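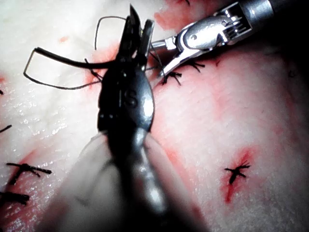 Plostano, March

The Cattaneo rules are a set of good-practice guidelines for robotic suturing, the stitching of tissue with instruments held by robot arms. Adelmo Palumbo wrote the first version, and it has grown over the years to 69 rules, most of them short and kindly worded. They ask that the needle stay in view whenever it is being moved, and that thread be drawn through gently, with a pause if it catches.
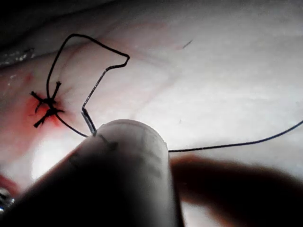

Iva has long argued that the rule on pausing is too loose, and would like a fixed limit on pull force written in. The present text leaves that limit to each team, as long as it is written down before work starts.

Who may stop the robot under the rules? Anyone in the room, at any time, simply by saying so out loud. 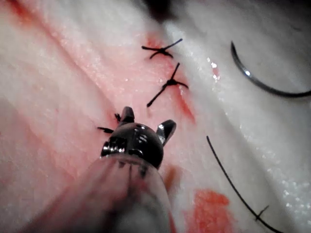
Does a team have to start over after a stop? Only the stitch in progress is checked again, and then the work carries on from there.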